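# Working Alongside the Picking Robot: Produce Section

Issued by Wubshet Store Operations, September 18, 2018. Applies to all produce staff at the Ellel and Wivden stores.

The robot now fills the produce portion of pickup orders. Staff remain responsible for quality, substitutions and anything a customer asks in person.

## Before a run

1. Sign in at the produce station and open the order list.
2. Restock the lower shelves first. The robot works from the same shelves as customers.
3. Keep the walkway clear and check where the cable lies before stepping behind the robot.
4. Press **Start** and stay within sight of the unit until it has the first basket.

## Checking a basket

Each basket is reviewed by a person before it is bagged. Compare the contents with the order line by line, and look under the larger items - tomatoes and other soft produce may be resting beneath them. 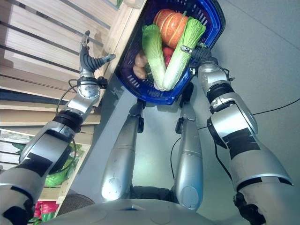 *Basket in the robot's right hand: pumpkin, napa cabbage, tomatoes and potatoes.*

Replace bruised items by hand and record the change under code 40. Do not reach into a basket while the robot is holding it. Wait for it to be set down.

## Changes to duties

Morning pickers move to checking and customer service at the same rate of pay. Scheduled hours do not change. Staff who prefer to keep picking may ask for dry goods, where orders are still filled by hand.

Questions about schedules go to Rozália Šimko. Report faults to Bereket Ayele, extension 482.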